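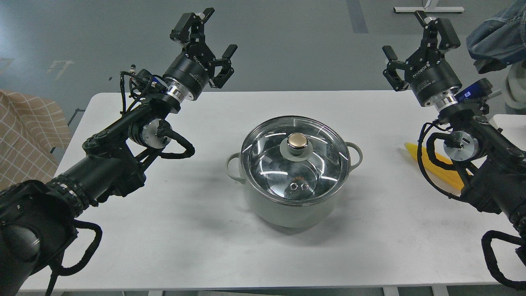

Trunia rebuilds air struts and air springs for passenger cars in a low brick building behind the freight yard, and in October they opened the shop floor to owners' clubs for an afternoon. I went with the group from our club. Most of us drive older sedans with air suspension, and most of us have bought at least one rebuilt strut without knowing much about how it was put together.

We met in the parking lot at 1:15 p.m. Two of the cars that came along were sitting low on one rear corner by the time we had signed in, which got the conversation going.

Our guide was Asger Frandsen, who runs the rebuild line. He started as a mechanic on delivery vans and moved over to air suspension when the vans did. He handed out safety glasses and asked us to keep our hands off the crimping press. After that we could stand where we liked.

The receiving room

Used struts come in from repair shops as core returns. They arrive in all sorts of boxes, some with the old fittings still attached and some with the air line cut off flush, which makes extra work because the stub has to be dug out of the fitting. Each strut gets a tag with the side of the car, the mileage if the shop wrote it down, and the complaint. "Sags overnight" is the usual one. The second is "compressor runs all the time," and that is often the same fault seen from the other end of the air line.

Before anything is taken apart, the strut is filled with air and lowered into a water tank. A worker watches for bubbles and marks the spot with a paint pen. On the one we watched, the bubbles came from the fold at the bottom of the rubber sleeve, where it rolls down over the piston. Asger said that is where he expects them. The rubber bends in that place every time the wheel moves, and road grit gets into the fold and works at it.

The shock absorber inside the strut goes to a separate bench, where it is stroked by machine and the force is plotted. If the damper is weak or the rod is pitted, the whole unit is scrapped. They don't rebuild dampers at Trunia. I asked whether they would put a new sleeve over a damper that was only a little weak, and he said they used to, and the returns were not worth it.

Teardown and cleaning

The crimp rings are cut with a small saw on a swing arm. After that the sleeve pulls off and you are left with the top mount, the piston, the damper, and a bump stop that usually comes apart in your fingers. Metal parts go to a wash cabinet and then to a blasting booth. Aluminum top mounts are checked for corrosion where the sleeve seals. White powder in the seal groove is a bad sign, and a mount with deep pits goes in the scrap bin.

The scrap bin was fuller than I expected. Cars from places that salt their roads are the reason, according to the woman running the wash cabinet. She had a rack of mounts from the coast and another from farther inland, and the inland ones were worse.

Assembly

The new sleeves come from a supplier called Wibisono, already molded and cut to length. Trunia used to cut its own from long stock but gave it up. The sleeve is slid over the piston and the mount, lined up with a jig, and crimped with new rings in a press. The press has a display for the closing force and will not release the part if the number is out of range. I liked that. It was the newest machine in the building by a long way, and the one that drew the biggest crowd from our group.

Every O-ring is replaced, along with the bump stop and the air fitting. Residual pressure valves are reused if they pass. One of our members asked about this, as he had been sold a rebuilt strut where the valve stuck. Asger took his order number and said he would look it up.

Finished units are filled and left on a rack for 26 hours. The gauge on each one is read at the start and again at the end. The room is kept at an even temperature, otherwise the readings would move with the weather and tell you very little. Units that drop go back to the water tank. On the board by the door was the year's total so far, 3,505 struts passed. The board did not show how many had failed, and when someone asked, Asger said the figure was kept in the office.

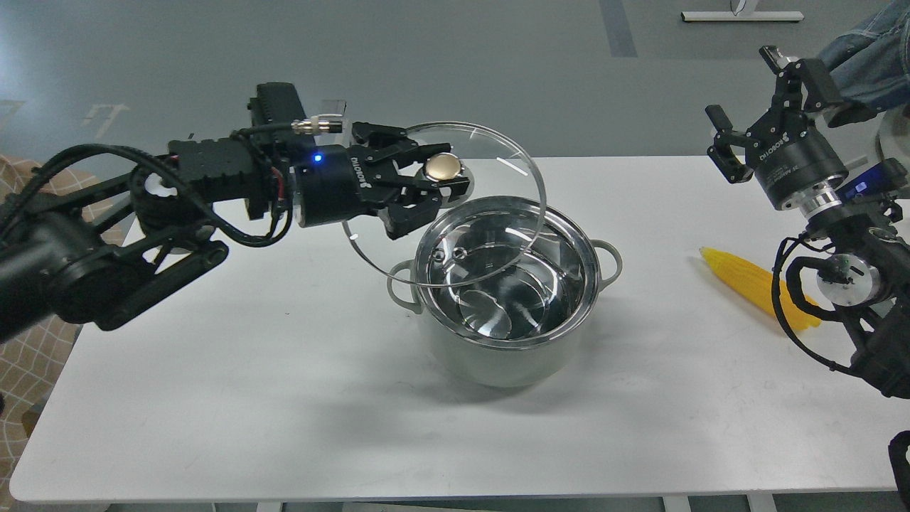 How can an owner tell whether a sagging corner is the strut or something else?

Start by parking the car on level ground overnight with the system switched off, and measure from the wheel center to the fender lip at all four corners before and after. A single low corner points to that strut, its air line, or its fitting. If both corners on one axle drop together, look at the valve block or the line feeding it. Soapy water on the fittings will find many of the leaks, and a fitting is a lot cheaper than a strut. A car that holds its height when parked but sits wrong when running may have a bad height sensor or a bent sensor link.

That was more or less the advice we got in the break room, where there was coffee and a cutaway strut on the table. Several people took notes.

The compressor bench

Compressors are a smaller part of the business, handled by two people in a side room. A compressor in these systems is meant to run for short periods. When a strut leaks, it runs far longer, and the piston ring and cylinder wear out. The drying agent also fills up with water. Once the dryer is soaked, moisture goes down the lines, and in winter it can freeze in the valve block.

For this reason Trunia asks for the dryer to be changed whenever a strut is replaced on a high mileage car. It's a small canister and not expensive on most models, though on some it can only be reached after taking out the wheel liner. The relay should be replaced too. A relay with burned contacts can stick closed and keep the compressor running until it overheats. I have had this happen on my own car, and the first I knew of it was a smell from the front fender.

They rebuild compressors with a kit under the Zerkia name: ring, seals, dryer fill, and a new cylinder sleeve if needed. Each one is then run against a closed tank until it reaches its rated pressure, and the time is written on the label. I bought a kit at the counter for 30 dollars less than I paid last time by mail.

The test car

Out back they keep a gray wagon they call Soren. It has 400 pounds of sandbags strapped down in the cargo area, and new strut types are fitted to it before they are offered for sale. We each got a ride around the block and over the railroad crossing. Over the crossing it was quiet, with a little float afterward. On the patched concrete by the yard it was firmer than I would like, but the tires were a low profile size and I don't think the struts were to blame.

One of the mechanics raised and lowered the car a few times with a scan tool to show the order the system works in. On this car the rear goes up first and comes down last. He explained that this keeps the headlights from pointing up into other drivers' eyes. He also showed us jacking mode, which has to be switched on before lifting the car. If you skip it, the system can try to correct the height while the wheels hang, and the sleeves may fold the wrong way when the car is set back down. Never drive or lower a car onto an empty strut after fitting it. Put air in first, then let the weight down slowly.

Practical notes

Parking is free but the lot is small, and long cars should use the street side. The floor is wet near the water tank, so wear proper shoes. The blasting booth is loud even with the door shut. Photos are allowed everywhere except at the press.

The counter stays open until 5 p.m. and takes core returns without an appointment. Bring the strut in a box with the fitting plugged, and write the mileage on it. The core refund is paid after the damper test, usually within the week.

Our member with the sticking valve got a call a few days later. They are sending him a new valve, and he has to send the old one back.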